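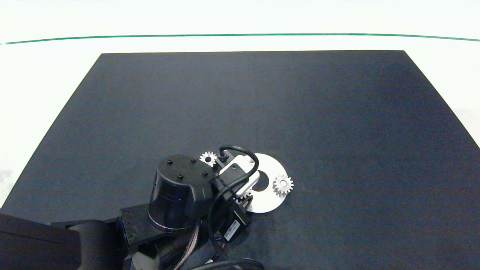 The **Korkwood Herons** are a community-owned basketball club based in the mill town of Korkwood. They play their home games at Mwakalinga Hall, a snug brick gym with 919 seats and one of the loudest crowds in the Lower Valley League. The team colors are green and cream, and the club's rivalry with nearby Wirnum is easily the most thrilling fixture on the league calendar.

## History

The Herons grew out of a factory team at the old Plustwood lumber yard, where workers played lunchtime games on a hoop nailed to the drying shed. When the yard closed, the players kept going under the town's name and joined the league the next fall. Their early seasons were rough. The club won just 2 games in its first year, yet attendance went up every month, and fans still talk fondly about the overtime win that broke the opening losing streak.

The big turnaround came with a switch to a fast, full-court pressing style. Korkwood teams had usually been short, and the press turned quick feet into a real weapon. Three league titles followed, the last of them clinched on a corner three at the buzzer!

## Mwakalinga Hall

Built as a roller rink, the hall was converted for basketball with a sprung maple floor and steep bleachers on both long sides. The front row sits so close to the sideline that players throwing the ball in often have fans' knees at their backs. Visiting teams find it a terribly hard place to shoot free throws.

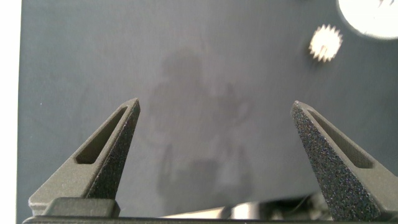

The building's original rink bell still hangs over the scorer's table and is rung after every home win. The record crowd is 942, set at a playoff game against Wirnum when standing room was sold along the north wall. The fire marshal has since limited standing tickets.

## Rivalry with Wirnum

The two towns lie on opposite banks of the same river, and the winner of the season series takes home the Plustwood Plank, a slab of cedar saved from the lumber yard. Scores are burned into the wood after each series, and a second slab had to be bolted on when the first filled up. Games are tight, noisy and wonderfully unpredictable. Korkwood's best comeback in the series wiped out a 19-point halftime deficit.

## Supporters

The main fan group, the Marsh End, fills the bleachers behind the home bench and leads the singing. Its bus trips to away games leave from the hall parking lot, and a seat on the Wirnum bus in February is the hardest ticket in town.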